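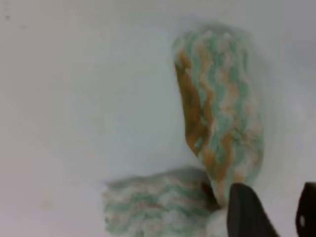

Can it do the laundry yet? A gallery

February 25, 2021

Every November somebody promises us a machine that folds. I have been going to these demos for 13 years and my own socks are still in a heap. The shots in this gallery are from Jaltov, and I'd ask you to look at the work before you read the press kit.

Knitted or crocheted pieces, mint green, tan and off-white. One black finger is right at the spot where the two pieces meet, and the other is well clear of both. Knits bend and bunch any way they like, so picking up one piece and leaving its neighbor alone is a fair test - a harder one than stacking boxes. Dandow's brochure gives it 4 lines and calls it "solved." I'd like to see a full basket first.

We use cookies to remember your settings. Accept | Manage

Related galleries
- Dollell's shelf stocker: 143 cans, one aisle
- Guérin and the dishwasher problem
- What $1,275 buys you in a robot vacuum
- Window washers, still mostly people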